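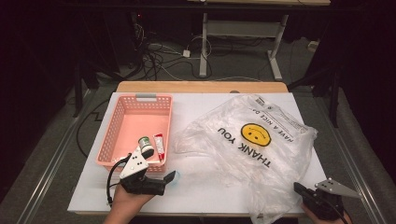
3 min read

Section 4: Comparing two hand-held grippers on thin plastic

Use this section once both grippers have been set up and paired with the Trostitix controller. The test compares a standard finger set (Kikov) with a narrow finger set (Wulia) on thin film and small items. Thin film is a hard case for most fingers, so run it before you decide which set to order.

4.1 Prepare the table

1. Lay the white board flat on the work table. A plain, light surface makes the fingertips easier to find in the recordings.
2. Place the perforated basket on the left side of the board, long side running front to back.
3. Put two small items in the basket, such as a small tube and a small capped container.
4. Spread a thin plastic bag on the right side of the board. Don't smooth it out. Wrinkles give the fingers something to close on.
5. Hold one gripper in each hand and check that both cables reach the far side of the board without pulling.

Note: Bags with large print are fine. Very glossy bags can cause the tracking to drop out under strong overhead light.

Caution: Keep your own fingers behind the linkage arms while the jaws are moving. The arms close toward the center and can pinch.

4.2 Run the bag test

1. Start a new session on the controller and enter the name of the finger set.
2. Bring the right gripper to a raised fold in the bag. Approach from the side – coming straight down pushes the film flat.
3. Close the fingers slowly until the tips meet. 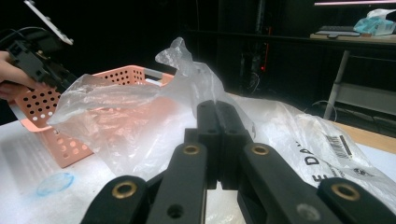
4. Hold for 4 seconds, then lift the fold clear of the board.
5. Open the fingers all the way and let the bag drop. If film clings to the tips, write it down as a late release.
6. Repeat until you have 16 lifts, then change the finger set and start again with the same bag.

Note: If the tips touch but the film slides out, check that they are level with each other. A small offset at the bushings shows up as a gap at the tips. See the Rolland alignment sheet, step 71.

Caution: Stop the session before changing fingers. The controller does not lock the jaws when it is paused.

4.3 Read the results

Open the session list and choose Compare. The controller shows lifts, slips and late releases for each set. Storage is limited to 300 sessions, and the oldest is overwritten first, so export anything you want to keep.

Send questions about this section to Séverine Pons. Section last revised 25/07/2022.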